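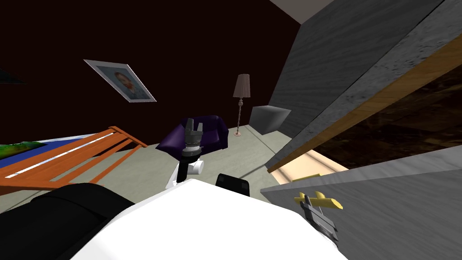

Figure 1. Room with maroon wall, floor lamp and purple armchair.

Trostwood Evening Program
Interior Design Basics, Handout 3: Lighting a Living Room

Most living rooms need more than one kind of light. We sort light into general, task and accent. General light lets people walk through the room safely. Task light falls on a book, a desk or a piece of sewing. Accent light picks out a picture or a shelf.

Wall color changes how much light you need. Dark paint absorbs most of what reaches it, so a lamp that suits a white room may look weak against maroon or navy. Test a paint sample in the evening, with the lamps on, before you buy the full amount.

Terms to know

Lumen: the total light a bulb gives off. In class we used a 466 lumen bulb for the reading corner exercise.
Color temperature: how warm or cool the light looks, measured in kelvins. Low numbers look yellow, high numbers look blue.
Glare: light that reaches the eye directly from the source. A shade cuts it down.

Placing a reading lamp

Set the lamp beside the chair and slightly behind the shoulder. The bottom of the shade should be near eye level when you are seated. If you can see the bulb, lower the shade or move the lamp back. Keep cords along the wall and out of walkways.

Homework, due at the first November meeting

Draw a floor plan of one room at home. Mark every lamp and outlet. Then write 2 paragraphs on what you would move and what you would leave where it is. Read page 73 of the course packet first. Graph paper is in the cabinet by the door.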